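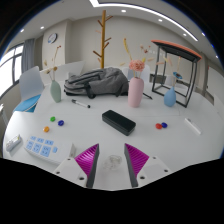
White table with three vases at the back, pens, a black case and a few glossy little pieces that look like sweets.

Tabletops of Jodlow
Posted Wednesday, September 17, 2025 by Lovisa Magnusson

Welcome to the second Tabletops gallery! We asked people in and near Jodlow to show us a table with its things still on it, and the response was wonderful: 232 photographs from over 50 households, plus a library, two workshops and the back office of the Salinas bakery. Choosing was agony. Rhydian Gronow and I went through them on two long evenings with a pot of tea, arguing mostly about teaspoons.

I love this subject more every time we do it. A table collects whatever a day drops on it - pens, post, half a packet of something, the case for a thing that has gone elsewhere - and then someone puts a vase down and it all looks planned. The white table at the top of the page went straight to the front for me. White is such a good colour for this. Every small thing gets its own bit of space, and a green, an orange or a red no bigger than a sweet does as much work as a bunch of flowers.

The captions are a mixture of ours and those sent in with the entries. Table owners are named where they wanted to be.

ON WHITE

1. White table, three vases
Look at the little glossy ones first: green, orange, red and two dark blues, in two loose groups with the black case lying at a slant between them. I'm very fond of that slant. The white marker with the black cap leans too, and so does the slim pen over on the right, so the whole table has a bit of a swing to it.
Rhydian's favourite is the white device with the sloped top and the pale blue rectangles. Mine is the pink vase with a thin black pen poking out from behind it.

2. Adaeze's sewing table
Adaeze Odukoya painted this one herself in June and had thread all over it by the weekend. The long yellow streak is a tape measure, unrolled to its full length and then abandoned.

3. Enamel top, Sika Lane
An old kitchen table with a chipped corner. The eggs are from next door. We all liked the blue rim running round the edge and the jam jar with one spoon standing up in it.

4. Library returns desk
Taken before opening. Bookmarks, a date stamp, a roll of tape and a single child's mitten that has lived in the lost property tray since last winter (if it's yours, green with a white cuff, please do ask!).

ON WOOD

5. Workbench at Patoder
Tanko Tamuno repairs chairs at Patoder, and the bench has a groove worn along the front from years of leaning on it. Shavings, two clamps, a mug. The mug has no handle and has been in use that way for longer than he can remember.

6. Round table by the back door
Seed packets fanned out like a hand of cards. Sweet peas, beetroot, two sorts of lettuce. I went home and cleared a flower bed after seeing this one.

7. Homework
A geometry set, a rubber cut into tiny cubes and a very well-thumbed atlas. The tea ring on the atlas has landed almost exactly over Iceland.

8. Olanrewaju's chess table
Olanrewaju Jibrin plays by post with his cousin, so the board stays out for weeks and everything else has to fit round it. Note the salt cellar standing in for a missing bishop.

9. Salinas bakery, back office
Order slips on a spike, flour on the calculator, flour on the telephone, flour on the chair. Glorious.

10. Kitchen table, half laid
Four forks and no knives yet. The light through the blind puts stripes across the cloth and we spent ages admiring it.

ON CLOTH, GLASS AND ODDMENTS

11. Oilcloth with lemons
Printed lemons, with three real ones sitting among them. You do have to look twice.

12. Glass coffee table
Tricky things to photograph, glass tables, and this one makes the most of it: you get the magazines on top and the slippers underneath.

13. Door on trestles
Still has its letterbox! The owner keeps pencils in it.

14. Caravan table, folded down
A pack of cards, a torch, a map of the coast path and a great many crumbs. Sent in with the note "this is after I wiped it".

SOME THINGS WE NOTICED

Pens get everywhere. They lie at all sorts of angles, and hardly ever parallel to the edge of anything. Adaeze thinks people put them down with the wrist still turned from writing, and now I can't stop checking my own.

Small bright objects are worth keeping out. Buttons, sweets, counters, bottle tops, a stray bead - scatter a few on a plain surface and your eye goes hopping from one to the next. Several entries had this and they were nearly all ones we marked straight away.

Vases look good in threes along the back of a table, and they leave the front free for everyday clutter. I tried it at home with two jugs and a milk bottle and was ridiculously pleased with the result.

And boxes and cases! Shut ones especially. Glasses cases, pencil tins, the little hinged sort that jewellery comes in. Tanko says he always wants to reach in and open them.

SEE THE PRINTS

Prints are up in 6 rooms at the Sika Street hall, on the ground floor and up the half flight of stairs. The white tables are together in the first room on the left, with the lamps turned down a little so that the paper doesn't glare. Wood is in the two middle rooms. The oddments are at the far end, near the tea hatch, along with a big blank table where you are warmly invited to put down whatever is in your pockets.

There's a box of small prints by the door for anyone who entered. Yours should be filed under your surname, or under the street if you didn't give one. If you can't find it, ask for Rhydian, who did the filing and has his own views on the alphabet.

SEND US THE NEXT ONE

We're already collecting for windowsills. The same idea applies: a real sill, with the things that live on it, in daylight if you can manage it. One photograph each, please, and a line telling us anything you'd like said about it. Plants welcome, cats very welcome, and do leave the dead wasp if there is one.

Comments are open below. I'd love to hear which table you'd most like to sit down at.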